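Footwear bins: packing slides into the red bin
Moson storage trials, gallery 4
Text and captions: Silvana Macedo
Posted 12/15/24

This gallery covers the bin stage of the footwear storage trial. Earlier galleries dealt with open shelving and hanging pockets. The subject now is the single rigid bin, used for flat summer shoes that are going away until the warmer months. The container is red plastic, rectangular, with a thick rim and ribbed long sides. The shoes are black slides with one wide strap each.

The method is the same for all entries in this part of the trial. Slides are taken from the worktop, paired, and laid flat in the bin lengthwise. Tissue, bags and dividers are left out at this stage. The bin is packed with its long side towards the edge of the worktop nearest the packer, which keeps the reach short and lets both hands clear the rim.

Bins in this series were compared with two others, a fabric box sold under the name Petrenko and a lidded crate from Jadbridge. Results for those are in gallery 3 and are not repeated.

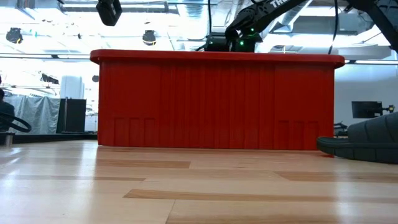
Ribbing on a storage bin stiffens the long wall, which otherwise bows outwards when the contents press against it. Slides exert very little side pressure. Boots exert a good deal more, and for those a ribbed wall is worth having. A rolled or thickened rim does similar work at the top and gives the fingers something to hold when the bin is lifted from a low shelf.

Rim overhang should be included when measuring for a shelf. Most people measure the base, find that it fits, and then find that the rim does not. For the trial we allow a shelf depth of 400 mm and a clear height of 300 mm above the shelf board. Shelves at Moson are adjustable, so the height can be changed later. The depth cannot.

The trial sheet lists this arrangement under reference 3185. Anyone using the sheet at home can ignore the reference and copy only the packing order, which runs as follows.

Packing order
1. Brush the soles and wipe the straps.
2. Leave the shoes to dry fully before they go in.
3. Match left and right before anything is placed in the bin.
4. Lay the first pair side by side against one end, toes pointing the same way.
5. Lay the next pair beside it, in the same direction.
6. Start a second layer only when the base is full.

Step 3 is the one most often skipped. Black slides of the same model look alike from above, and two left shoes can sit next to each other for a whole winter before the error is found.

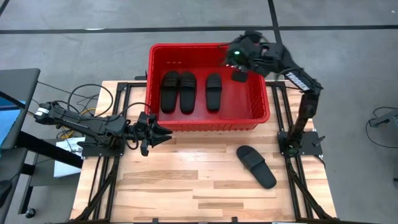 Toes to the same end is the standard layout for slides. The alternative, heel to toe, saves width with shoes that narrow sharply at the heel. Slides narrow very little, so the saving is small and the pairs are harder to pick out later. Heel to toe remains the recommended layout for court shoes and most sandals with a raised heel.

A small gap between pairs is acceptable on the bottom layer. It should be closed up before a second layer is added, or the upper soles tip into it and the straps below are pressed out of shape. Foam straps recover slowly from this. Moulded straps generally recover by the next day.

Weight is not a limiting factor with slides. The trial sheet allows 500 g per pair, a deliberately high figure, and a bin filled to the rim at that rate can still be carried by one person. The limit in practice is the height of the stack. Two layers can be searched by hand without unpacking. With three, the bin has to be emptied to reach the bottom pair.

Labels for this series were printed on Idex card and fixed to a short side, so that they face outwards when the bin is shelved end-on. If the bin is shelved with the long side facing out, use the smooth panel beside the ribs. Adhesive labels do not hold well on the ribs themselves.
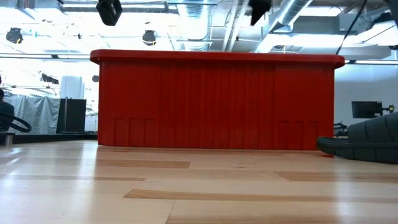 Can slides be stored with the lid on over winter?

A closed lid is fine once the shoes are completely dry. If there is any doubt, leave the bin open for two days in a heated room before closing it, and check it once in December for musty smells.

Gallery 5 covers ankle boots in the same type of bin, with card inserts to keep the shafts upright.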